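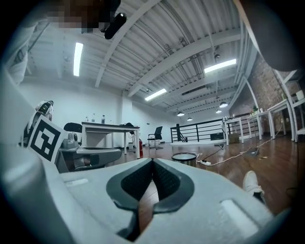
*Fig. 4. Loft room, ceiling light panels on.*

## 4. Floor and bucket care

These steps cover the plank floor and the steel bucket in the Kerslake loft.

1. Switch on the ceiling panels.
2. Move power strips and cables off the section you plan to mop – unplug them first.
3. Sweep along the planks, starting at the far end.
4. Fill the bucket no more than 70% full with warm water. Add 9 ml of Deleck floor soap.
5. Wring the mop well and work in strips 80 cm wide.
6. Empty the bucket and dry it inside and out.

**Caution:** Do not set a full bucket near a live power strip.

**Note:** Standing water dulls the finish. Wipe up spills right away.
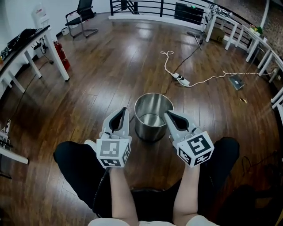
**Can the bucket be stored on the floor?**
Store it on a shelf or a mat – a damp base can leave a ring on the planks.

Revised June 26, 2025, Évan Joly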